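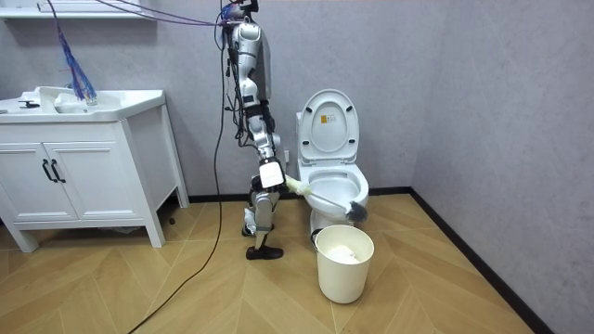

Brush practice in the bathroom at the Matdale Robotics Club

Hi, and welcome! I'm Perla Sandoval and I run the Matdale Robotics Club with Benedikt Fuchs, who handles the wiring and most of the worrying. We're a student club for anyone who'd like to teach a humanoid robot to do chores. Ours is called Paneo, and this term Paneo is learning to clean a toilet. (The students voted. I wanted dishes.)

We built a practice bathroom with a vanity, a toilet and a real floor, and we've logged 223 practice runs in it so far. New members start on cable duty, then move up to planning arm motions and going over the recordings with Benedikt.
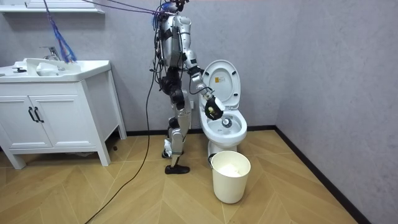 Paneo reaching over the bowl, lid up

What I love about this project is how much there is to argue over - where the feet should go, how to hold a brush, how close is too close to the rim. Everybody gets a say, first-years included, and we write it all down in a shared notebook that has grown to 141 pages. 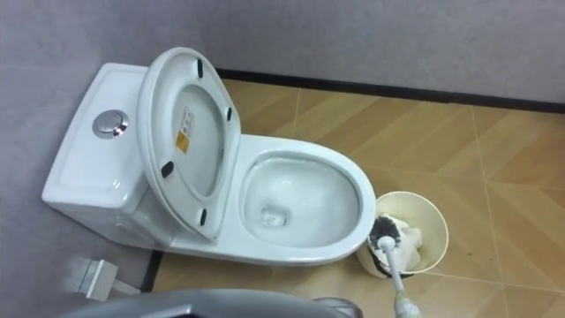 You don't need any experience to join, just closed-toe shoes and some patience! Our next group starts in November, and we'd love to have you. Stop by the lab and ask for either of us - Benedikt will probably hand you a cable tie before you've said your name.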